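Tensión superficial, grasa y temperatura: notas sobre el lavado de plásticos en casa

Última actualización: 4/11/18

Llevo desde agosto reorganizando la despensa y el frigorífico, y el trabajo ha derivado hacia un asunto más estrecho: por qué el polipropileno retiene una película grasa que el vidrio suelta con un enjuague. Dejo aquí lo que he sacado en claro, con los matices que me parecen necesarios.

El punto de partida es la energía superficial. El vidrio limpio presenta una energía alta y el agua lo moja bien: la gota se extiende, forma lámina y arrastra lo que encuentra. El polipropileno y el polietileno tienen una energía baja, muy por debajo de la tensión superficial del agua, y la gota se recoge sobre sí misma. El aceite, en cambio, tiene una tensión comparable a la del polímero y se extiende sin dificultad. El resultado práctico lo conoce cualquiera que haya guardado sofrito en un táper: el agua resbala y la grasa se queda.

El tensioactivo corrige la mitad del problema. Baja la tensión del agua lo suficiente para que moje la pared y, por encima de la concentración micelar crítica, encapsula las gotas de aceite y las mantiene en suspensión. La otra mitad depende de la temperatura y del tiempo. Una grasa saturada solidificada apenas se emulsiona. Hay que llevarla por encima de su punto de fusión antes de frotar, y con manteca o sebo eso exige agua bastante caliente, más de lo que aguantan las manos sin guantes.

El color es un caso aparte. El licopeno del tomate y los carotenoides del pimentón son liposolubles y migran hacia el interior del polímero, sobre todo si el recipiente se ha calentado con la comida dentro. Una vez ahí, el lavado superficial no los alcanza. La luz solar sí los degrada, despacio: el sistema de dobles enlaces conjugados que da el color se oxida y la mancha palidece. Tuve una tapa de la marca Preker en el alféizar durante buena parte de agosto y pasó de naranja intenso a un crema bastante aceptable. La parte que quedaba a la sombra del marco de la ventana seguía manchada, así que atribuyo el efecto a la luz y no al paso de los días.

Vichien Suksawat, con quien discuto estas cosas por correo, objeta que la radiación ultravioleta también ataca al polímero. Tiene razón. El polipropileno sin estabilizar pierde resistencia al impacto con la exposición prolongada y acaba por agrietarse. Para una mancha puntual lo considero asumible; como rutina, no.

Para el almacenamiento en frío uso cajones abiertos de plástico, separados por tipo de contenido. Los que van sin tapa no acumulan olor, pero sí polvo y restos de tierra de las verduras, y el lavado es distinto: mucho sólido, poca grasa. Basta agua templada y un cepillo de cerda blanda.

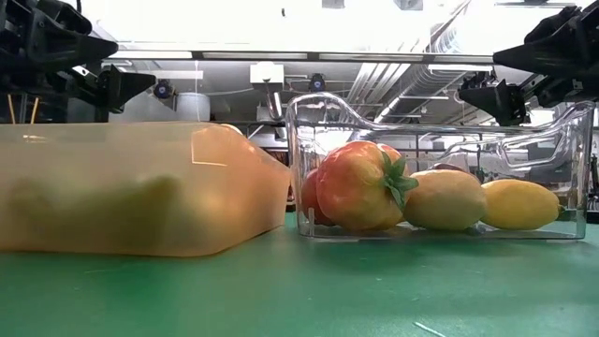 Dos cajones de plástico sobre verde: uno ámbar translúcido y otro transparente.

El cepillo merece un párrafo. Las caras verdes de estropajo doméstico llevan a menudo partículas abrasivas de dureza muy superior a la de cualquier termoplástico. Cada pasada deja surcos finos y cada surco es un alojamiento para la grasa y para la biopelícula. El plástico transparente lo delata antes porque pierde brillo y se vuelve lechoso; en el opaco el daño es el mismo y no se ve. Desde que cambié a microfibra y cepillo blando no he apreciado más deterioro, aunque tampoco tengo una medida de rugosidad que enseñar.

Sobre el lavavajillas hay que distinguir por material. El polipropileno lo soporta en general, preferiblemente en la bandeja superior, lejos de la resistencia. El poliestireno cristal se deforma con facilidad. Los copoliésteres aguantan según grado, y conviene leer la marca del fondo antes de decidir. El detergente de máquina es fuertemente alcalino y, en policarbonatos antiguos, esa alcalinidad combinada con el calor favorece la hidrólisis. Los que tenía los he retirado.

Probé dos productos para remojo. Skavmont es un percarbonato en polvo, sin perfume. Guérin es un desengrasante líquido que me recomendó Gilles Gaillard, de envase de 327 ml, cantidad que no encaja en ningún estante ni en ningún cálculo de dosis. El primero funciona bien contra olores y manchas de té, y mal contra la grasa. El segundo, al revés. El remojo de referencia fue de 24 horas en ambos casos, a temperatura ambiente, con un aclarado igual. No los mezclé ni recomiendo hacerlo.

El olor residual a cebolla o ajo procede de compuestos azufrados volátiles absorbidos por el polímero. El bicarbonato en seco ayuda poco. Me ha dado mejor resultado dejar el recipiente destapado en un lugar ventilado, ya limpio, durante unos días. Es un proceso de difusión y la tapa cerrada lo frena: el aire interior se carga y la desorción se detiene.

Queda el secado. Como el agua no forma lámina sobre estos plásticos, se reparte en gotas que tardan en evaporarse y dejan su carga mineral en un punto. Con agua dura aparecen cercos blancos de carbonato cálcico, que se van con ácido cítrico diluido. Un paño seco nada más escurrir ahorra ese paso — lo hago con las piezas transparentes y dejo las demás en el escurridor.

Tengo pendiente repetir la prueba de la tapa al sol con una mancha de cúrcuma. La curcumina es bastante más sensible a la luz que el licopeno y debería desaparecer antes. Cuando tenga el resultado lo añadiré a esta misma entrada.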